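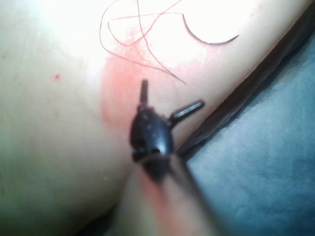

Handout 4: Picking Up the Needle

Robotics Project Class, Fastbridge campus
Instructor: Domnica Surdu
Revised 30 November 2019

What this handout covers

Handouts 1 to 3 dealt with homing the arm, reading the joint values and moving the tip to a point you choose. From here on the tip has to do something when it arrives. The task for this unit is to pick up a curved suture needle from a practice pad and hold it still long enough to be graded. You will work in teams of two at the Nemo bench. The Paterson bench is kept for teams still finishing Handout 3.

Read the whole handout before your bench slot. The slots are short and the time goes quickly if you are reading at the keyboard.

Terms

Shaft: the long straight part of the instrument. It turns about its own axis.

Wrist: the joint at the end of the shaft. It carries both jaws.

Jaws: the two prongs. Each is driven separately, so the opening angle is the difference between two joint values and is not a value you can read directly. Many teams lost points on this in September.

Swage: the end of the needle where the thread is attached. The other end is the point.

Pad: the soft practice material on the bench. It gives when pressed.

Drape: the blue cloth under and beside the pad.

The task

The needle starts on the pad with its thread attached and slack. Your program brings the instrument in with the jaws open, closes on the needle, lifts it clear of the pad and holds. The lift counts only if the thread is free of the jaws. A jaw that closes on both needle and thread is scored as a miss, even if the needle comes up.

In the start position used for this handout, the jaws are open in a wide V below the needle, with one jaw pointing almost straight up and the other angled toward the right. The needle's thicker end is at the right and its fine point at the left. The thread lies in loose loops to the left of the needle, with strands crossing each other. Plan your first approach for this layout. For grading, the needle will be moved.

Approach

1. Move to the hover point with the jaws already open. Do not open them over the pad. The wrist shifts slightly when the jaws move, and you will have to correct for it.

2. Turn the shaft until the plane of the jaws crosses the needle. If the jaws close along the curve they will push the needle away from you. If they close across it they will hold.

3. Decide where on the curve to grip. Somewhere past the middle, on the side away from the point, works for most teams. Gripping close to the point gives a poor hold and blunts the needle. Gripping right at the swage bends it.

4. Come down in small moves. Check the camera view after each one. The camera is close to the shaft and the near part of the shaft will be blurred. Use the jaw tips as your reference.

5. Stop when the lower jaw touches the pad. Do not press. A pad that is pushed down springs back when you lift and can flick the needle.

6. Close slowly. Pause for 2 seconds before lifting.

7. Lift straight up. Do not turn the wrist until the needle is clear.

Lighting and color

The pad is pale and reflects the bench light strongly. Bright areas wash out to white and the color threshold from Handout 2 will fail there. The needle and thread show up well against the bright part of the pad, so look for dark, thin shapes on a light ground.

Red is a bad cue for the thread. The pad is stained red in one area, the thread is dark red, and the shaft picks up red reflections. A program that searches for red will find all of these. Small specks on the pad should be removed by area before you fit any curve.

The edge of the pad is a strong dark line and the curve finder likes it. Mask out the drape side first.

Settings

Set the maximum step to 4 mm above the hover point and 2 mm below it. Log at least 900 samples per run. The controller buffer holds 2000, and older samples are overwritten with no warning, so save after every run. Name the file with your team name and run number only.

Common faults

The jaws close beside the needle. Your depth is right but the side offset is wrong. Redo the tip calibration from Handout 3 with the jaws open. A calibration done with the jaws closed will be off.

The needle turns over in the jaws. The grip is too far from the middle of the curve, or the jaws closed too fast.

The thread comes up first. You came in over the loops. Change the approach side.

The arm stops with a limit message. The wrist has run out of travel. Back the shaft off, turn it the other way and come in again. Do not clear the message and repeat the same move.

What to hand in

One log file from your best run and one from a run that failed. A page of text saying how your program picks the grip point and what went wrong in the failed run. Plots are welcome if the axes are labeled. Code goes in the class folder and is not printed.

Teams entering the Dirnthorpe student contest may use this task as the first part of their entry, but the contest rules ask for a second needle position chosen by the judges. See me about bench time before you sign up.

Bench rules

Hands stay off the pad while the arm is powered. Needles go back in the tin at the end of your slot. Tell me if one is missing before you leave the room. Park the arm with the jaws closed.

Reading for next time: Handout 5, Passing the Needle, first two sections.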